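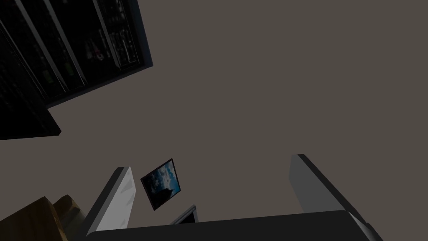 Three years after their last record, Alstead are back with 'Evberg', and the first thing you hear is a kettle. It clicks off, someone laughs, and then Dong-geon Pyo's bass synth comes in so low that my neighbour knocked to ask if I was moving furniture. What a way to say hello!

The duo wrote most of it in Carkberg, where Pyo and singer Sang-wook Wang had moved to save on rent. Wang had 109 voice memos on an old phone, nearly all of them hummed, and the pair went through every one before picking favourites. "Some were just me looking for my keys," he says. "Dong-geon kept one of those. It's the chorus of 'Oh'."

And what a chorus it is. 'Oh' is built on a drum machine pattern that lurches a half-beat late, with Wang's voice stacked up in harmonies until it sounds like a whole choir leaning on the same microphone. I've played it on the tram, in the kitchen and once, by accident, at full volume in a library. It held up in all three.

The middle of the album is slower and stranger – 'Colour Bars' runs past seven minutes and hardly has a beat – but stick with it, because the closing pair of songs are the most purely joyful dance music they've made. Pyo credits a run of tiny shows last year, the biggest to 60 people, where they tried the endings a different way each night.

The first vinyl pressing is limited to 300 copies, with the remixes to follow in November. The launch show is in a 700-capacity room, easily their largest yet, and Wang says he's rehearsing the old songs too, including a few they've never played live.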